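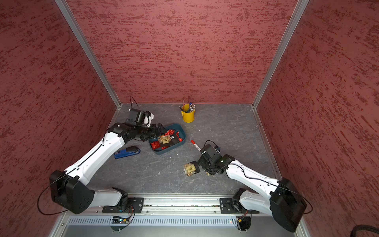 桌面零碎东西怎么收，去年10月写过一次，那条有3,593次阅读，底下问得最多的是零食和笔放一起乱不乱。这次单开一串，写细一点。

先说原则：桌上的东西按“谁会伸手拿”来分。零食是大家都拿的，笔也是大家都拿的，订书机用的人少，但要用的时候都急。

零食用浅盘。我们现在用的是蓝绿色的长方形塑料盘，四角是圆的，擦起来顺手，角落里不积渣。以前用过带盖的铁盒，盖子永远在别的地方。

盘子不要深。深了以后底下那层没人翻，过期了才发现。浅盘一眼能看完，少了就补。

红色包装的小零食滑，堆高了会往下溜，所以我补货只补到跟盘沿差不多平，剩下的放柜子里，不摆出来。

笔用小桶。黄色的金属小桶，铅笔、圆珠笔都竖着插，笔帽朝上，找的时候看颜色就行。

桶放在靠墙的位置，别放桌子边上。手肘碰倒过不止一次，笔滚一地，捡起来总少一支。

Kaja Siliņa问长铅笔要不要削短了再放。不用。长短不齐反而好抽，全是一样高的时候得把手指伸进去抠。

桶里的笔我隔一阵倒出来试一遍，在废纸上画两道，不出水的当场扔。别放回去，放回去的笔下次还会被别人拿到，再放回去。
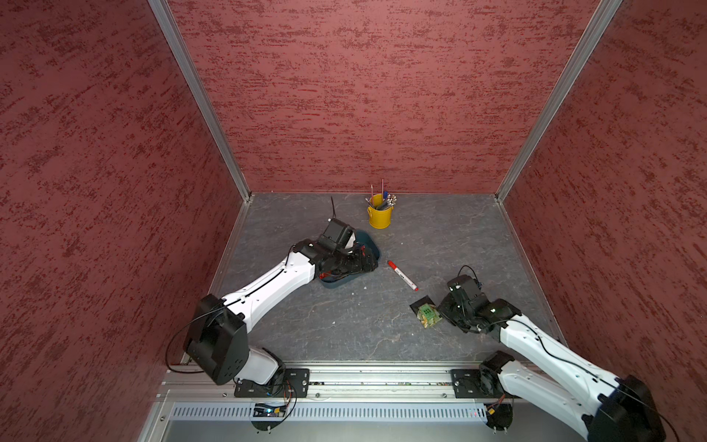
记号笔是另一回事。这种红帽白杆的粗笔，插进小桶里太占地方，别的笔就挤歪了。我的做法是横着放，用完盖紧，放在盘子旁边，要写箱子、写标签的时候顺手拿。

横放还有一个讲究，笔帽一定要听到“咔”一声。没盖紧的记号笔放一个晚上，第二天写出来就是灰的。

Valdis Luik的意见是记号笔应该单独配一个筒。试过，筒里最后什么都有，回形针、橡皮、零钱。撤了。

订书机不进任何容器，就摆在桌面上。进了抽屉的订书机等于没有。钉子倒是可以放抽屉，一盒用很久。

有人问桌面颜色有没有影响。我觉得有一点。灰色大理石纹的桌面，放蓝绿、黄、红这几样都跳得出来，少了哪样很快能看见。深色的小东西就差一点，收拾的时候要多看一眼。

白色纹路多的桌面容易把碎屑藏住，擦的时候从里往外擦，擦完侧着光看一遍。
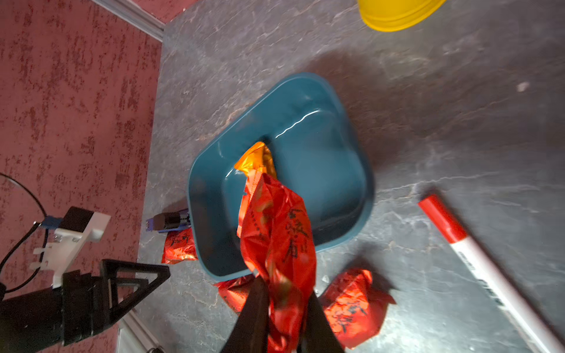 埃利尔布里奇（Ellirbridge），2018年3月5日

接着写。零食盘隔段时间要彻底清一次，我的顺序是：先全部拿出来放桌上，盘子擦干净，再一袋一袋放回去。

不要整把抓。一袋一袋拿才能顺便看袋子有没有破口，封口有没有松。红色袋子皱得厉害，印的字挤在一起，日期要把袋子抻平了才看得清。

日期近的放上面，远的放下面。跟冰箱一个道理。

破口的单独放一边，当天谁想吃谁吃，没人吃就扔。

盘子擦完等干透再装。盘底有水，袋子外面会粘，拿一个带起来两个。

放回去的时候把袋子扎口的那头朝一个方向，好拿。我知道第二天就乱了，还是会这么放。

小瓶子、电池之类的小圆东西，清盘子的时候最容易滚到旁边没人管。我最后收它们，收完再走。

整套下来4步：拿出来，擦，看日期，放回去。熟了以后很快，烧一壶水的工夫。

评论里问盘子哪里买的。Manalo的杂货铺，跟黄色小桶不是同一次买的，颜色没有特意配。店里同款还有更大的，我不建议，大了就会往里放不该放的东西。

Erthorpe那边的朋友说他们用的是纸盒，软了就换。也行，就是沾了油不好看。

下一串写抽屉，主要是充电线和没人认领的钥匙。钥匙现在攒到7把，先贴了标签，等人来问。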